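FOR IMMEDIATE RELEASE

Tuesday, January 14, 2020

Hurkex Issues Safety Notice and Repair Program for Setis Desktop Robot Arm

Owners asked to stop unattended use until the wrist servo lead has been checked and new control software installed

Hurkex, the maker of the Setis desktop robot arm kit, today announced a safety notice and a free repair program for all Setis kits shipped through the end of last year. The notice concerns a wiring fault that can cause the arm to drop without warning while it is in use.

The program covers 403 kits sold to schools, libraries, clubs and private owners. Hurkex has received 27 reports of the fault. In 16 of those reports, the arm fell far enough to strike the table or an object on it. Two owners reported bruised fingers. No report describes an injury that needed medical care, and no report describes fire or smoke.

Owners are asked to take the following steps now:

Stop running the arm unattended, including overnight sorting routines and timed demonstrations.

Switch off the power supply before placing a hand, a bottle or any other item under the gripper.

Register the kit for a replacement lead and clip set. Registration requires the kit number printed on the underside of the control board cover.

Install control software version 42 before the arm is next used.

What Went Wrong

The Setis arm is sold as a set of printed parts, servo motors and leads that the owner puts together at home or in the classroom. The leads to the lower servos run along the outside of the arm. The original assembly guide told builders to leave slack at the lower joint but did not say how much, and it did not call for a clip to hold the lead in place.

Hurkex found that a lead left too long can catch on an object under the gripper as the arm comes down. When the arm lifts again, the lead is pulled at the connector. After many cycles the connector can work partly free. Power to the servo then comes and goes, and the control board can restart.

The second part of the fault lies in the software. Under earlier versions, a board that restarted in the middle of a movement sent all servos to their home position at full speed. Depending on where the arm was at the time, the path to home could carry the gripper down toward the table before it moved up and away.

"Either of these problems alone would have been a nuisance," said Xiaoqing Tan, director of product safety at Hurkex. "Together they produced a sudden movement that an owner had no reason to expect. Our assembly guide should have been clearer, and our software should have handled a restart with more care. We regret both."

How the Fault Was Found

The first report reached Hurkex in September from a community workshop that uses the arm to teach bottle sorting. The workshop's instructor, Ruoxi Zeng, wrote that the arm had picked up a small bottle, paused over its box, and then dropped hard enough to crack a printed finger on the gripper. The support team treated the report as a worn servo and sent a new one.

The arm failed in the same way after the servo was replaced. Ms. Zeng then recorded the power readings from the control board during a full afternoon of use and sent the file to Hurkex. The readings showed short losses of power that always came as the arm rose from its lowest point.

"I had changed the part I was told to change, so I started looking at the wiring," Ms. Zeng said. "The loop near the gripper was rubbing against the bottles. Once I taped it back, the restarts stopped."

Hurkex then went back through earlier support requests and identified others that fit the same pattern. Several had been closed as power supply problems. The company has written to each of those owners directly.

The investigation was led by Weidong Yuan, senior test engineer, with help from Istex, an outside testing laboratory. Istex ran arms built according to the original guide through repeated picking cycles with empty drink bottles of different sizes laid on their sides. Large bottles proved the hardest case. The gripper approaches them at the neck, and the ridged body of the bottle sits high enough to meet a hanging lead as the arm turns toward the box.

"We tested with the same things our customers use, on ordinary tables," Mr. Yuan said. "A clean test bench with foam blocks had not shown us this problem during development. Household objects have edges, ridges and caps, and they roll."

What the Repair Includes

Each registered owner will receive a shorter lead for the lower servo, a longer locking connector, four printed clips and a revised page for the assembly guide. The work takes one small screwdriver and does not require the arm to be taken off its mount. Owners who would prefer not to carry out the work may return the arm to Hurkex at no cost. Return shipping boxes will be sent on request.

The new control software changes what happens after a restart. The board now holds the servos where they are, sounds a tone and waits for the owner to press the start button. When the button is pressed, the arm first lifts straight up at low speed and only then moves to its home position. The software also records the number of restarts in a session and will refuse to begin a new routine after the third.

Owners should note that holding position depends on power reaching the servos. If the supply is cut off entirely, the arm can still sink under its own weight. For that reason the revised guide repeats the instruction to keep hands clear of the space below the gripper at all times when the supply is connected.

Checking an Arm at Home

Until the replacement parts arrive, owners can check their own kits. With the power off, move the arm by hand to its lowest working position and look at the leads from both sides. Any loop that hangs beside or below the gripper servo should be gathered up and held against the printed segment with soft tape. Tape should not cross a joint. The connector should be pushed fully home and should not slide when pulled lightly.

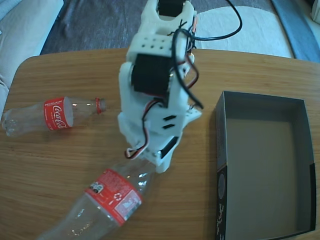 A servo lead loop hangs beside the gripper, just above a large bottle lying on the table.

Owners should also look at the longer cables higher on the arm. These were not involved in any of the reported cases, but they should be able to move freely and should not be pinned behind furniture. Arms with damaged insulation on any cable should not be used, whether or not they are covered by the program.

Schools and Group Users

Teachers and group leaders are asked to check every arm in their care separately, as the length of the loop depends on how each one was built. Kits that were bought second-hand or passed on from another school are covered on the same terms. Proof of purchase is not required.

Lesson plans that call for students to reset bottles while a routine is paused have been withdrawn from the Hurkex website. Revised plans, in which the supply is switched off before bottles are moved, will be posted as each is completed – the bottle sorting unit first, followed by the stacking and drawing units.

Changes at Hurkex

Hurkex has halted shipment of new kits until all stock has been refitted. The company has also changed the way support requests are handled. Any report of unexpected movement will now be sent to the product safety office on the day it arrives, and it may not be closed by the support team alone.

"Ms. Zeng's first message contained nearly everything we needed to know, and we did not read it closely enough," said Zhuoran Shen, chief executive of Hurkex. "We have thanked her, and we have apologized to her and to the other owners whose reports were closed too early."

The larger Kong arm, which is sold fully assembled, uses enclosed wiring and a different control board. Istex tested the Kong under the same conditions and did not reproduce the fault. Kong owners do not need to take any action.

About Hurkex

Hurkex designs and sells robot arm kits and teaching materials for classrooms, workshops and home use. Its products include the Setis and Kong arms.

Media Contact

Wenjie Su
Communications Office, Hurkex

Owners with questions about the repair program should use the product safety form on the Hurkex website and have their kit number ready.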